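Robotics Club: Steamer Task Is Next

The Avcombe robotics club is back for the fall term and has settled on its first project, a kitchen task for the two-arm station. The left arm handles the glass lid and the right arm moves the buns from the steamer to a plate. Kidus Hadgu is writing the control code. Teams of 2 get 60 minutes each at the station, and sign-up is on the sheet by the lab door.

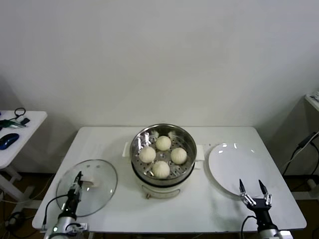
Dues and Forms

Return forms by September 8, 2024. Members who paid in March are covered.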